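Reading time: 2 minutes
Filed under: Books & Stage, Old Plays

Okay friends, I promised a thread about The Miller of Losinia and I've put the kettle on, so get comfy. If you grew up in Braveck you can probably recite the second act in your sleep. If you didn't, you've likely never heard of it, and I'd love to fix that.
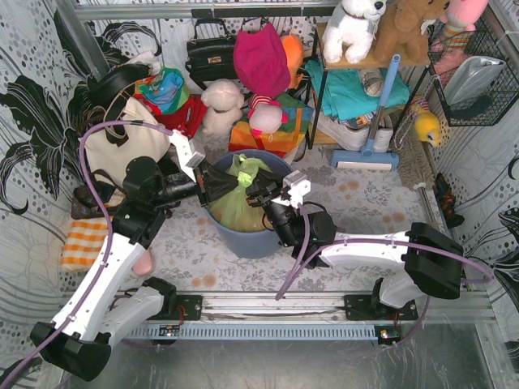
It's a play in three acts by Toivo Kiiskinen, who came over to work in the bush camps and wrote in the evenings, in Finnish, for the hall society. He never thought of himself as a playwright. On the title page of the copy I have he calls it "a conversation with songs", and I find that very dear.

The story, as briefly as I can manage (my sister is already laughing). Hunska is a miller in a village called Losinia. There's no Losinia on any map I've been able to find, and I've looked at a good many maps! The village has a river, a church, a mill and a magistrate, and the magistrate owes the miller money.

Hunska is slow and courteous and a bit deaf, or pretends to be. Everybody shouts at him. The magistrate, Bayram, is a newcomer with beautiful manners and an empty purse, and he's been taking his flour on credit since before the curtain goes up.

When the harvest fails, Bayram orders the mill closed on the grounds that the miller has been giving short weight. It's a lie and the whole village knows it's a lie. And then one after another they come up and swear to it, because every one of them is in debt to somebody who is in debt to Bayram.

That's the second act. It's the part people remember, and it's nearly all done with one set of scales on a table. Each witness puts a stone in the pan and says the same line, "I saw it light." By the fourth or fifth you want to crawl under your seat.

Now, the miller's sister. In the printed text she's only called Sister and she has very little to say. But in Braveck she was played for years by Tyyne Halonen, and Tyyne did something with the part that everyone who saw it still talks about.

She swept. All through the trial she swept the floor behind the witnesses, very quietly, and when the last stone went down she stopped. No line, she just stopped sweeping. My grandmother could make the hair stand up on my arms just telling me about that broom.

I've got the script here and I can tell you there isn't a word about a broom in it anywhere. So when people argue about whether a revival should be "faithful", I always want to ask, faithful to which one? The pages or the thing people sat and watched?

A bit about the text, for the two of you who asked. The play survives in a hall copy that runs to 56 pages, typed, with pencil all over it. Some of the pencil is cuts and some is prompts, and one margin has what I'm fairly sure is a recipe for pulla.

The songs are a sad story. The words are in the script but the tunes were never written down, since everyone in the hall knew them already. Hilkka Nurmi hummed three of them into a tape recorder before she passed, and those are the ones you hear now. The rest have been set to hymn tunes that fit, more or less.

The English version is by Merja Jääskeläinen and I think it's lovely. She kept the shouting. An older translation had tidied all of that up so that everyone spoke like a bishop, and you lost the joke, and then you lost the ending too.

About the ending – skip this post if you'd like to be surprised. Bayram offers Hunska the mill back if he'll forgive the debt. Hunska makes him repeat it, louder, and louder again, until he's bellowing his own bargain at the open window and the whole village has heard it.

Then Hunska says, "Thank you, I heard you the first time," and goes in to start the wheel. Curtain. When I was ten I thought it was the funniest thing I'd ever seen. I watched it again last July and cried into my programme like a big goose.

People sometimes lump it in with the peasant honour plays, the ones with a sword in them somewhere. I can see why, with the wronged villager and the man in office. But nobody draws a blade in Losinia, and the law is never put right by a king riding in at the end. The neighbours just have to go on living beside each other, knowing what they said.

There's a short fourth scene in the pencil notes where the witnesses come one by one to take their stones back out of the pan. It's crossed out. Then somebody has written "keep?" beside it, and then that's crossed out too. I think about that page more than I should.

The last time it was done in the hall there were around 100 of us on those terrible folding chairs, and half the room said "I saw it light" under their breath along with the cast. I don't know that I've ever been to the theatre anywhere else and felt that.

If your family has a programme or a photo, or if your mummo used to sing something about a millwheel while she did the dishes, please send me a message. Even a scrap of a tune. I'm especially after the song from the top of act three, the one that starts with the geese.

Right, the tea's gone cold and I haven't even told you about Bayram's hat. Tomorrow, maybe.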